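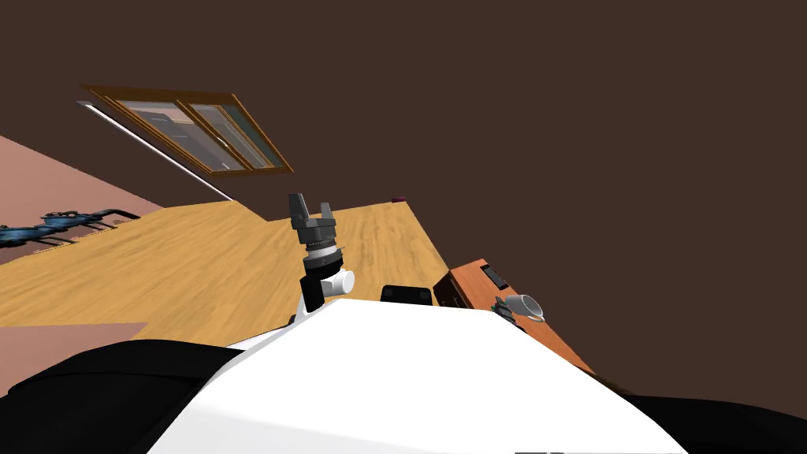

By Najwa Chamoun

I finally got to the open day at the Rosgate counting centre, and what a treat! Nearly 50 of us squeezed in to watch postal ballots being sorted for the council vote.

Our guide, Ms Pirkov, let us follow one practice batch from sealed bag to final tally (24 envelopes, every signature checked twice).

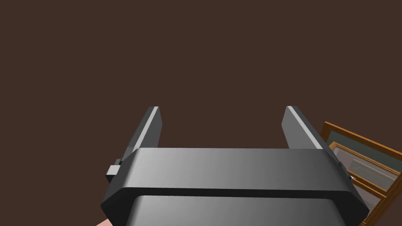

The scrutineers' desk was my favourite stop. I asked far too many questions and I'm going back in March!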